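The Kitchen That Isn't There
An afternoon at Prosenbridge's open house, where the robots are very good at housework in a house nobody could walk into

The invitation said "see the future of home help at work," and it said there would be coffee. The coffee was real. The kitchen was on a screen.

Prosenbridge held its open house in September, on the second floor of a former shoe warehouse, and by two in the afternoon the room was full of people in good jackets. I had driven 126 miles and was hoping to watch a machine wash a dish. What I got was a wall of monitors and a young engineer named Natnael Habte, who told us cheerfully that everything we were about to see was simulated.

"The robot doesn't know the difference," he said. A man behind me asked whether the dish did. Habte laughed, and then he started the first run.

The software is called Istance. It builds rooms, drops a two-armed robot into them and lets a control program called Detum work out what to do. On the big monitor we looked over the machine's own shoulders at a stone-gray island with a plate near its edge and one gripper right beside it.

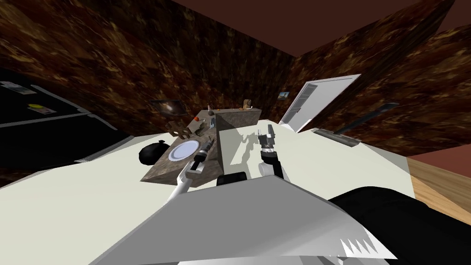

What the robot is supposed to be learning

The task, Habte explained, was to take hold of the plate by the rim, lift it and set it down at the other end of the island. A person does this while talking on the phone. Detum has done it, or tried to, 1,994 times in this kitchen and its variations, and the company counts 645 of those as clean successes. I did the math on my napkin. It comes to a little under a third.

Selamawit Alemayehu, who runs the research side, didn't flinch when I read her the number. She said the early attempts drag the average down, and that the last batch looks much better. How much better? She would rather wait for the paper. I have been to enough of these events to know that the paper is always a season away.

She was more persuasive on the subject of variety. Each new run can change the room. The walls go from paint to marble, the counter gets a sink, the clutter gets shuffled. A robot trained in one tidy lab kitchen learns that kitchen and nothing else, she said, and falls apart when somebody moves the toaster. I believe her. I also noticed that the variety has a certain look to it. Brown walls that belong in a bank lobby, a big black refrigerator, a white door standing open, and I never saw a dish towel.

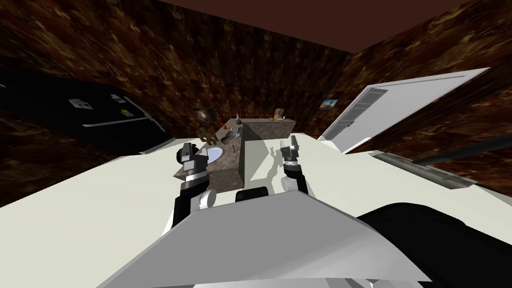

The view from the wrist

After a break for sandwiches we moved to a smaller screen in the corner, where Eyerusalem Tesfamariam was showing what the hand sees. She writes the part of Detum that decides when to close the fingers, and she was the only person all afternoon who began with what goes wrong.

Friction, mostly. In simulation a plate is as slippery as you tell it to be. A real one has olive oil on it, or it's chipped, or it came out of the dishwasher ten seconds ago. Her team guesses at a range of values and hopes the real world lands inside it. "Sometimes we guess badly," she said, and went back to her keyboard.

I asked to see a bad guess. She scrolled through a long list of files and played one in which a cup shot off the counter like a watermelon seed. It got the biggest laugh of the day. I'd have stayed for an hour of those, but a man with a lanyard was steering us back to the main room.

The wrist view is an odd thing to look at for long. Two wide-open fingers, a dark tiled floor between them, the side of a counter off to the left. You lose track of which way is up, and I began to feel some sympathy for the software.

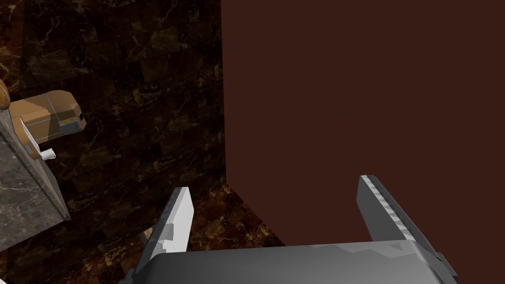

Volume 12, Issue 129

Then came the questions, and the one everyone had been saving was about real robots. Prosenbridge owns two. Neither was in the room. Hiwot Lemma, the chief executive, said they were at a partner site run by Worku, a maker of commercial dishwashers, and that results from there were "encouraging." I asked what the robots did at Worku. She said they were being evaluated. I asked by whom, and she took a question from the other side of the room.

To be fair to Lemma, her argument for working this way is a decent one. Real arms are slow and they break, and so do real plates. A simulated robot can practice all night and the only cost is electricity. If the skills carry over, the company gets years of practice for the price of a few computers. The whole business rests on that "if," and nothing I saw in September tested it.

The last demonstration had both arms out over the island, the left one close to the plate, the right one open over the bare floor beside the counter.

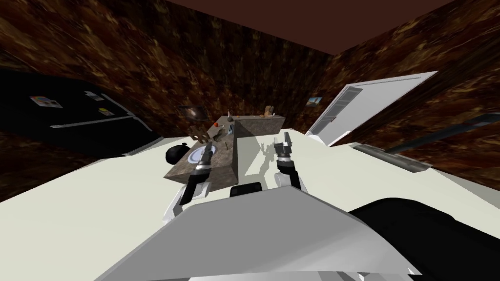

Tiruwork Assefa was sitting next to me for this part. She managed a hospital kitchen for most of her working life and had come because her nephew writes code for the company. She watched with her arms folded. When Habte asked for final comments she wanted to know why a machine with two hands was using only one of them, and whether it would ever be asked to carry soup.

Habte said soup was on the roadmap. Liquids are hard to simulate, apparently, and they slow everything down. Assefa said they slowed everything down in her kitchen too.

I would go back. I'd like to see the Worku site, and I've asked twice now, once by email and once in the parking lot. Lemma's office says a visit may be possible in the spring.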